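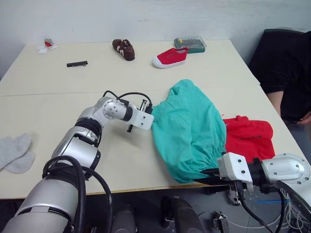 Did the arms take your job?
I get this one a lot! I sorted returns at Nultano by hand until February, and I still do, only less of it. The arms get the soft stuff, like that crumpled teal thing or the grey socks, and I sit beside the tables and step in if they snag.

Is it faster?
Not yet. I can do 177 pieces on a good shift (Nestor Lacson does more, the show-off).

Do your wrists still hurt?
Way less, thanks for asking.

Did the pay change?
No. Ask Rogério Lins, I keep asking him too.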